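Suchbegriff eingeben Suchen

Was ist ein Horoskop?

Ein Horoskop soll vorhersagen, was Menschen erleben werden. Dazu betrachtet man, wo Sonne, Mond und Planeten bei der Geburt standen. Viele Sätze darin sind sehr allgemein -- sie passen fast immer.
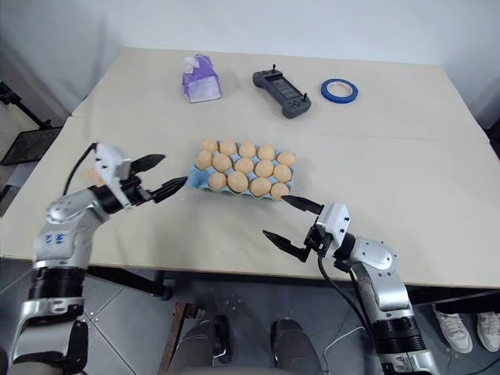
Wie prüft man eine Vorhersage?

Die Kinderredaktion Grilska empfiehlt einen Versuch in der Klasse. Neema Nyanda liest 11 Kindern denselben Text vor. Jedes Kind glaubt, er sei nur für sein Sternzeichen geschrieben. Danach vergeben alle bis zu fünf Punkte. Hohe Punktzahlen zeigen, dass ein Text auf viele Menschen passen kann.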